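Trerside Desk Mat, Large, Dark Grey

Product code 2962
Sold by Skoten Office Supply
Page last checked 3/21/25

We stock four desk mats and this is the one people ask about most, usually because they have read what Trerside says about it. The maker's leaflet promises better posture, a calmer mind and a "transformed working day". We have had one on the packing desk since July and our working day is much as it was. It is a decent mat. Please buy it for that.

What it is

A flat mat, 400 mm deep and 1176 mm wide, with a smooth top and a rubber back. It covers most of a normal desk from the keyboard forward. It comes rolled in a tube and needs a night under some heavy books before it lies properly. The leaflet says it will flatten "in minutes". Ours had a lifted corner until the following morning, and Tsion Adugna, who writes up our returns, says a curling corner is the complaint she sees most. Nearly all of those mats were fine by the next day.

The colour

Trerside calls it Storm. It is dark grey. It hides pencil marks and tea rings fairly well and shows dust and biscuit crumbs very well indeed. If you eat at your desk, the lighter Pitar mat will annoy you less. Strong colours stand out against dark grey, so if you tend to lose your stapler or your notebook, a red one is easier to find. 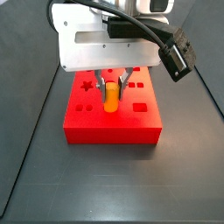
Claims we looked at

"Wipes clean with water." Mostly true. Tea, coffee and pencil came off with a damp cloth. Biro did not, and permanent marker certainly did not. Jahangir Howlader tried washing-up liquid on the biro and got it down to a faint blue line, which is still there.

"Scratch-proof." No. Keys leave a mark if you drag them, and so does the foot of a cheap monitor stand. Light scratches fade a bit when you rub them with a thumb. Ask Trerside how they tested this and you get the leaflet again — we have asked twice.

"Never slips." Fair enough on a clean painted or varnished desk. On glass it crept towards the edge over a week of typing. Clean both surfaces first, and if it still moves, use the small sticky pads we sell with the Gebru chair mats. They peel off without tearing the backing.

"Improves mouse accuracy." We have no idea what this means. Optical mice work on it. So do they on our bare desk.

Smell

There is one. It is rubbery, strongest on the first day, and gone in about a week with a window open. The leaflet doesn't mention it.

Who should buy it

Anyone with a scratched or cold desk they would like to cover. It also takes some of the noise out of typing, which the leaflet leaves out, oddly, as it's the thing we like best about it.

Who should leave it

Anyone cutting with a craft knife. It is not a cutting mat and the guarantee won't cover it. The same goes for hot pans, glue guns and soldering.

Delivery and returns

Sent in a cardboard tube, usually the day after you order. You have 30 days to send it back and it can have been unrolled, as nobody can judge a mat through a tube. Roll it with the top side facing out or it will crease. Creased mats come back to us as seconds, so check the clearance page if you don't mind a line across yours.

Questions about sizes go to Dagim Mekonnen on the order desk. He will ask you to measure your desk first — please do, the wide one overhangs more desks than you'd think.

Also in this range: Trerside Desk Mat, Small; Pitar Felt Mat; Gebru Clear Mat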